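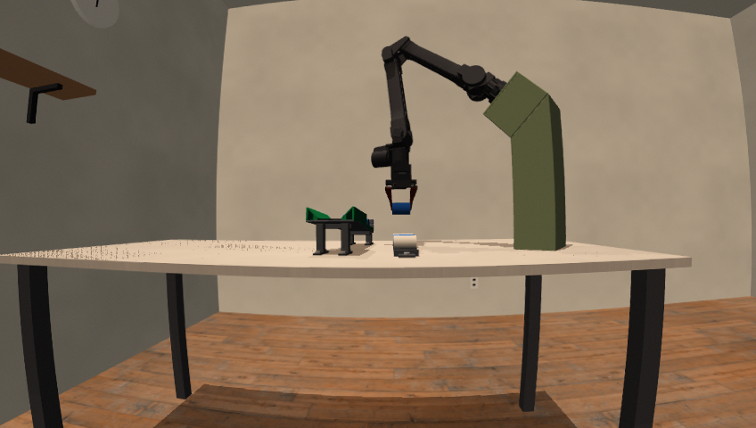
**Ashour Downtown Merchants Office, Digital Help Desk**

Ticket: shop directory shows wrong opening hours and hides new tenants
Opened by: Mostafa Kettani, Fenel Street pop-up hall
Handled by: Abdelkrim Bouzid
Priority: high (before the spring market)
Status: open, waiting for vendor

**Problem as reported**

Mostafa wrote to us in the morning that customers arrive at the pop-up hall on Fenel Street and find closed doors. The directory page says the hall opens at 9:00, but the hall opens at 11:00 since the start of March. He also says that the new tenants are missing from the page. The hall has 23 stalls and the page lists 18 of them. The five missing shops pay the same fee as the others, so they are not happy, and I understand them.

He attached the list of tenants with the correct spelling. Thank you for this, it saved me much time.

**What I checked first**

1. I opened the directory in a private window, on the office computer and on my phone. Both show 9:00.
2. I opened the admin panel in Zelto (our directory system). The hours for the hall are saved there as 11:00 to 19:00. So the data is correct and the public page is old.
3. I searched for the missing shops by name. All of them exist in Zelto. They have the status "Approved" and a green mark.
4. I cleared the page cache from the admin panel, waited, and loaded the page again. No change.

**Log**

10:20. Cleared the cache a second time, this time for the whole site. The front page was renewed, because I could see the new banner for the spring market. The directory page was not.

10:45. Looked at the import from Dodano. For those who are new in the office: Dodano is the service where landlords enter the leases and the hours, and Zelto takes the data from there every night. The import log says "280 records read, 280 records written, 0 errors". This looks healthy, but it only tells us that the data came in. It does not tell us if the page was built from it.

11:30. Called Mostafa to ask if he changed something on his side. He changed the name of the hall in Dodano last month, from "Fenel Street Hall" to "Fenel Hall & Market". I think this is the important point.

11:50. Made a test entry with the character "&" in the name. The test entry did not appear on the public page. Made a second test entry without it. The second one appeared after 8 minutes.

12:05. Deleted both test entries. Please, if somebody still sees a shop called "Test Bouzid Two", tell me.
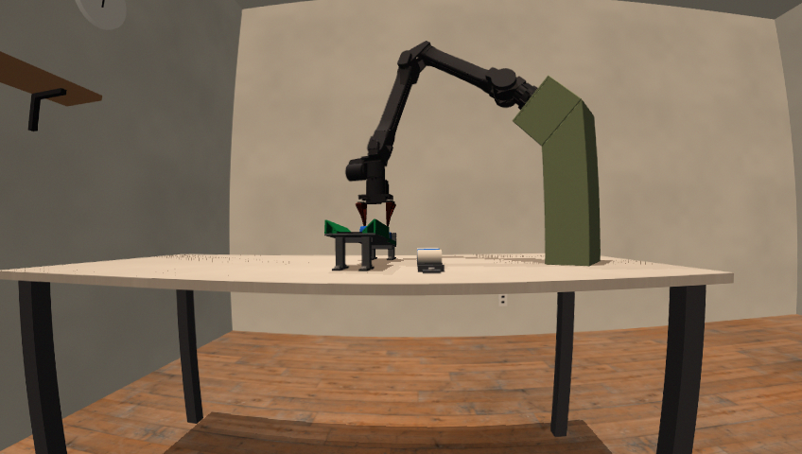 *Robot arm at the table, simulated view.*

13:40. Changed the name in Zelto by hand to "Fenel Hall and Market" and saved. The page now shows 11:00 to 19:00. Three of the missing shops came back. Two are still missing.

14:15. The two shops still missing have the old hall name written in their own address field, so the system cannot connect them to the hall. I corrected the field for both. I have to wait for the page to be built again.

14:30. All the stalls are listed now. Mostafa confirmed by phone that he sees the same.

**Why the ticket stays open**

My correction is only in Zelto. Tonight the import will run and write the name from Dodano over it, with the "&", and tomorrow the page can be wrong again. I asked Mostafa to change the name in Dodano too, but he says the landlord must do it, as the account belongs to the landlord. He sent the request and has no answer until now.

I stopped the automatic import for the Fenel Street records only. The other streets are imported as usual. If a tenant on Fenel Street changes the hours in this time, the change will not arrive, and we must enter it by hand. Please write to the help desk, do not write to my personal mail.

**Reported to vendor**

I sent to Zelto support the steps to repeat the error and the two test names. I asked them also why the import log shows zero errors when a record is not published. Their first reply was automatic.

**Still to do**

- Search the whole directory for other names with "&". I already found one bakery and one shoe repair, both in Ashour Square. Their pages are also old.
- Put the correct hours on the paper sign at the bus stop. It also says 9:00, and this has no connection with the system, it was printed so.
- Start the import for Fenel Street again when the name is changed in Dodano.

**Comment from M. Kettani, 16:10**

The page is good now, thank you. One of my tenants asks if her photo can be changed too, the old one shows her previous shop. Should I open a new ticket?

**Reply from A. Bouzid, 16:25**

Yes, please open a new one and attach the photo there. I will take it tomorrow morning.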